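I drove over to Brallbridge for the open day at Dewan last month. I had signed up in March after Kiprono Odera sent me the link, and then forgot about it until the reminder came. It was free, parking included, and the drive from Clovodby is easy except for the bridge.

Dewan takes up the back half of a building it shares with a tile wholesaler. They do small arm setups for packing and sorting, mostly for companies that couldn't put in a full line. You sign in, get a sticker with your name on it, and walk through at your own pace. There were 12 stations on the handout. I got to most of them and skipped the two on palletizing, which I see enough of at work.

The one I stayed at longest was also the plainest. White table, white wall, a black arm, two wicker baskets pushed up against each other. The job is to move colored blocks between the baskets and the table, over and over, with a person at a desk nearby giving it the next instruction. Braulio Rosales was running it. He said the baskets came from a home goods store and that they had gone through several kinds before settling on these. A woven rim is harder for the arm than a plastic bin, he said, and the fingers can catch in the gaps. 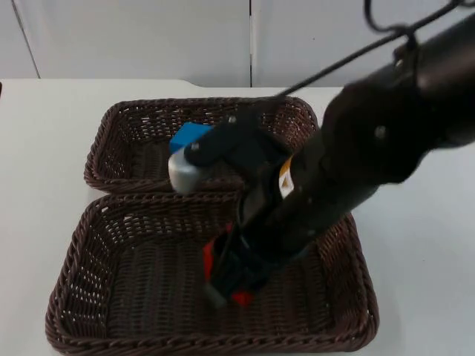
## What I asked about

I had a short list from work. My boss wants to know if something like this could handle our returns bench at Jalleria, where everything shows up in a different box and half of it is missing the lid.

First question was how many tries it takes before the arm is any good at a new job. For the basket table they have recorded 3,127 runs, and Braulio said they want to reach 4,000 before they change the setup. I had pictured a smaller number. He said the first 900 were mostly thrown out because they had bolted the arm down in the wrong spot and had to start over.

Second question was what happens when you move things. He let people try that. You could pick up a block, put it wherever you liked, and step back behind the tape. A kid ahead of me put one right up against the wall of the basket, and the arm went at it, stopped, backed off and went in again from a different side. It got it on the third go. When my turn came I was less creative.

There is a camera down by the gripper, and the view from it was on a monitor beside the desk. I liked watching that more than watching the arm. You see the blocks the way the arm gets them, at a slant, with a finger in the way.

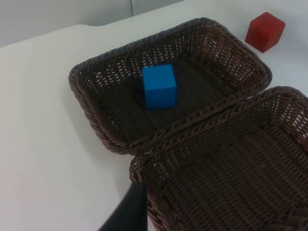
*Last updated: April 28, 2026*

Speed was my third question. It is slow. A person would clear that table before the arm finished its first block. Braulio didn't argue with that. They keep it slow on purpose with visitors in the room, and he said the regular setting is faster but still not as fast as hands. For our bench that probably settles it for now, though I can see it working on a night shift when the bench sits idle anyway.

I also asked about price and got a brochure.

Before leaving I went back to the basket table once more to watch the monitor. The red block and the blue block are the same size, which makes it a simple test of whether the arm goes for the color it was told. While I stood there I saw it get one wrong, and the person at the desk just gave the instruction again.
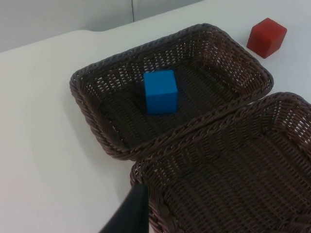 *Gripper view: blue in the far basket, red out on the table.*

Coffee was in the front room and was fine. I talked to a man who runs a seed packing business and had the same questions I did, plus one about dust that I should have thought of. The answer was that they sell a cover for the arm but he would need to clean the camera himself.

I wrote up two pages for work and sent them in. If we do anything, it will be a trial on the small parts shelf first. Dewan will do a site visit if you fill out the form on the back of the brochure, and I have that on my desk. Kiprono wants to go to the next one, so I'll post the date when they put it up.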